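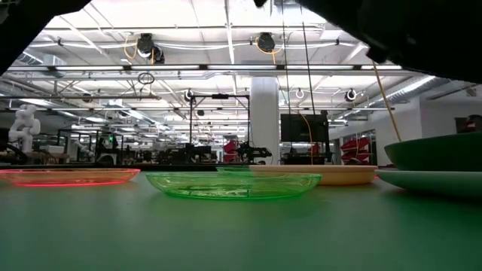
Plastic tableware is the general name for plates, bowls, cups and serving pieces molded from plastic and meant for repeated use. It is distinct from disposable tableware, which is thinner and thrown away after a meal. Reusable plastic pieces are common in homes with young children, in school cafeterias, in campers and on patios, where ceramic or glass would be likely to break.

Materials

Three materials account for most reusable plastic tableware. Melamine is hard, opaque and fairly heavy, and it takes printed patterns well. Polypropylene is lighter and slightly flexible, with a waxy feel. Clear and tinted translucent pieces are usually made from a styrene or acrylic plastic, or from one of the newer copolyesters, which resist cracking better. Tints are mixed into the plastic before molding, so the color runs all the way through and does not wear off. A tinted translucent plate often looks darker or brighter at the rim, where light passing through the plastic comes out at the edge.

Manufacture

Polypropylene and translucent pieces are made by injection molding. Melted plastic is forced into a closed steel mold, cooled and pushed out. Melamine is compression molded from a powder, which hardens under heat and cannot be melted again. Many pieces have a small round mark on the underside where the plastic entered the mold.

Shapes and sizes

Plates are sold by diameter. A child's plate is commonly 8 inches across, and dinner plates are larger. Bowls are usually made with a flat or slightly raised foot so that they can be set on a plate of the same line. Most lines are designed to nest, but pieces from different makers may not, and a mixed stack can lean or stick.

Colors and sets

Plastic tableware is often sold in assorted colors, with one piece of each color in a pack. The Dredwood line, sold through housewares stores, came in packs of 20 and 30 pieces. The Zanari line was sold singly, in both opaque and translucent finishes, and its plates and bowls could be mixed freely. Green, orange and pale tan were common colors in both lines.

Care

Most pieces can go in the top rack of a dishwasher. Melamine should not be used in a microwave, as it can overheat and crack. Polypropylene is often marked as microwave safe, though tomato sauce and curry will stain it. Clear plastics scratch easily and turn cloudy after many washings. Abrasive pads make this worse. Knives leave marks on all three materials, and deeply scored plates are normally replaced.

See also

Melamine resin
Disposable tableware
Picnic set
Dishware

Last edited 2020-07-07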